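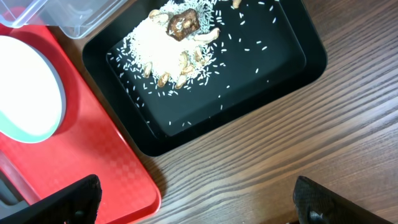 Uncooked white rice on a black tray.

The former warehouse clerk at the center of the Flesthorpe food relief case says she knew the numbers were wrong the first time she printed them.

"The delivery sheet said 706 cases," she said. "I had signed for 442. I went back and checked my own signature, because I thought I had made the mistake."

She agreed to speak on the condition that her name not be used. She is expected to testify in the fall against a former county purchasing supervisor, who is charged with grand theft and falsifying records. He has pleaded not guilty, and his lawyer did not respond to a request for comment.

Prosecutors say the supervisor approved payments to Clemico, a food distributor, for goods that never reached the county warehouse. The goods were meant for families who lost their homes in the spring flooding. Clemico has not been charged. The company said in a statement that it is cooperating with investigators.

The clerk was hired in March to log deliveries. She worked the early shift, starting at 5 a.m., and was usually alone at the loading dock until 8. Trucks run by Dutach, the hauling contractor, came in during those hours.

"The drivers were fine," she said. "They gave me the slip, I counted, I signed. What happened to the slip after that was upstairs."

She said she raised the gap with the supervisor in April and was told that part of the load had gone to a second site. She asked where the site was. "He said it was being handled," she said. "I asked again the next week and he moved me to the phones."

By then she had started making copies. She kept them in a folder in her car, and later at her sister's house. According to the charging documents, four of those delivery slips match county invoices on which the quantity had been changed.

Investigators also say a $500 payment was offered to another employee to sign a blank receiving form. The clerk said she learned of that only when detectives asked her about it in June.

"Nobody offered me anything," she said. "I think he figured I wasn't paying attention."

She left the county job over the summer and now does the books for Xaba, a small furniture repair shop. The pay is lower — she would not say by how much — but she is home by midafternoon.

Asked whether she would report it again, she said yes, but she would go to the auditor first.

The supervisor remains free on bond. A pretrial hearing is set for October.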